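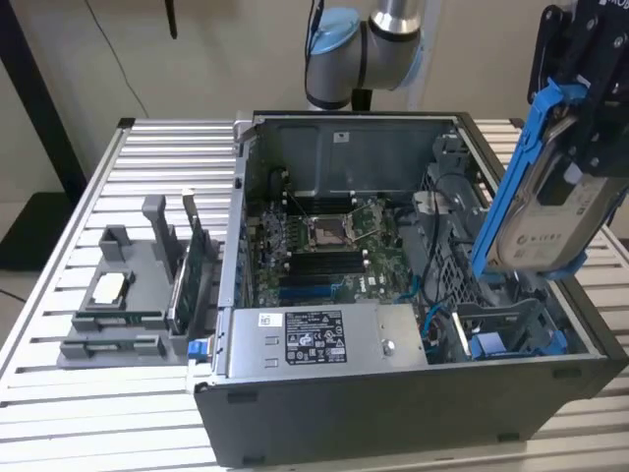
Dorota Zieliński asked under my last thread why we don't just program the insertion by hand, when a hard drive only goes into its bay one way and the bay never moves. Fair question! It took me most of a week to answer it properly, so get a drink.

The short version is that the bay doesn't move but the drive does. Every time the gripper picks one up it sits a tiny bit differently between the fingers. A hair of tilt, a hair of slide. The robot knows where its own hand is very well. It knows much less about where the bottom edge of the carrier is.

So a hand-written path works great until the grasp is off by more than the slack in the cage. Then the carrier lands on the rim and the arm keeps pushing, very politely, in the wrong place.

We did write one, by the way. Ileana Ursu wrote it in an afternoon and it's still our baseline. It's called Tu, for no reason that I've been able to get out of her. Tu goes down on a straight line, and if it feels too much force it backs up and wiggles in a little spiral. Old trick, good trick.

The thing we're testing against it is Tivness. Same arm, same gripper, same computer lying on its side with the panel off. Tivness doesn't get a path. It gets the camera view and the forces at the wrist, and many times a second it picks a small correction.

What it learned from: 290 insertions that people steered by hand. I did a big chunk of those and my shoulders would like a word. We asked everyone to start from sloppy grasps on purpose, with the drive tilted one way or the other, so the model would get to see how a person recovers from a bad start.

That last bit matters more than anything else in this thread, I think. Our first set, back in February, was all clean demos. Beautiful, smooth, straight down. The model trained on those was terrible! It had never seen a carrier touch the rim, so when it touched the rim it just sort of hovered there.

OK, results. We ran 1,065 test insertions in total, split between the two methods, with the starting tilt picked at random each time. For small tilts there's basically nothing between them. Tu is even a bit quicker, because it doesn't dither.

Past 7 degrees it's a different story. Tu starts missing and its spiral mostly scrapes along the cage. Tivness leans the drive back toward upright on the way down, touches one edge lightly, then lets the rest follow. That's how I do it with my own hands, and I never told it to, unless you count me doing it over and over in the demos (which, fine, you should count that).

Where Tivness is bad: the last little push. It gets the carrier nearly home and then stops short of fully seated. The forces there look a lot like the forces when you're jammed, and I think it has learned to be scared of them. We had 28 runs that ended that way, and every one got scored as a failure, even the ones where I could've finished the job with a pinky.

Somebody always asks if we can glue the two together, so yes, that's next. Let Tivness do the lining up, then hand over to a dumb, stubborn downward push once the carrier is deep enough. Ileana has a version running. I'm not posting numbers from it until we've done the full random tilt set, because the early ones were easy starts and they'd make us look way too good.

Boring detail that cost me two days: cables. If a loop of cable leans toward the drive area, the camera side of the model gets twitchy, even when the cable is nowhere near touching anything. We now vary the cable position between demos. Should've done that from the start.

Second boring detail. How you score matters a lot. "It's in the bay" and "it's in the bay and seated" are different tests, and a couple of the papers I was comparing us with don't say which one they used. We report the strict one, and the loose one in the appendix. If you're doing this kind of work please, please write down which one you mean.

What I wouldn't claim: that this works on any computer. It's one case model and one style of carrier. We tried a drive cage from Sterkik, with a tighter fit, and both methods got worse. Tivness dropped less, but I don't have enough runs on it to say more than that.

Memory modules are the next part on my list and I'm nervous – the slots are so much narrower and you have to press hard on something you really don't want to snap. If anyone at Skomton or elsewhere has force data for those I would love to see it.

Dorota, does that answer it? Tu is a perfectly good robot program and I'd still use it if every grasp came out straight. Mine don't. Write-up is going through one more round of edits and I'll add the link to this thread when it's up.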